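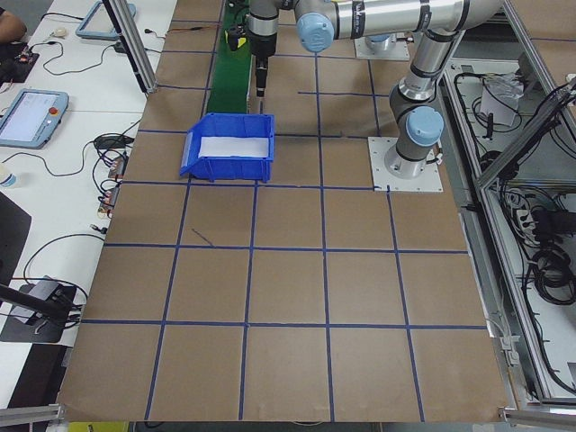 Cell 2, taped grid, gripper over the blue bin. Both pendants on the side bench.

16 March 2025

Teaching day for the bin task. Jonalyn Tiongson wants the demo set done before Oder asks for it again, so I agreed to do a batch by hand guiding and a batch by remote and see whether there is any difference worth arguing over. My guess going in was no.

Got 36 demos down. 27 by hand guiding, the rest by remote before I gave up on the lag. The remote ones look jerky in the joint plots. Gouveia's note from December claims remote gives "cleaner intent." I would like to know how he measured intent.

Threw out 6 of the hand guided runs. On those I was pushing on the forearm when I should have been pushing at the wrist, and the elbow wandered off somewhere no planner would pick. The policy will copy that if we leave it in. It copies everything, including me hesitating over the bin.

The tape grid: fine for putting the bin back in a known cell between runs. I don't buy that it tells us anything about generalization. If the bin always lands lined up with a tape line, we are teaching it tape lines. Jonalyn disagrees and says the randomized starts cover it. They cover position. They don't cover angle unless somebody turns the bin, and the start list has no column for angle.

Conveyor stayed off for all of this. Welico's write-up makes the moving version sound like a small step from the static one. I'll believe it when I see it run on something other than their own bench.

Old checkpoint from Celusberg was trained on 343 demos and still drops short when the bin is in the near rows. More of the same demos won't fix that, in my opinion. Would rather have a few bad starts with recoveries in them.

To do:
- add angle column to start list
- re-zero gripper, closing offset looks wrong in the log
- ask Gouveia for the raw December files, not the plots
- label remote and hand guided runs separately before anybody merges them (again)

Cell notebook, internal use. Questions to Jonalyn Tiongson. Back to top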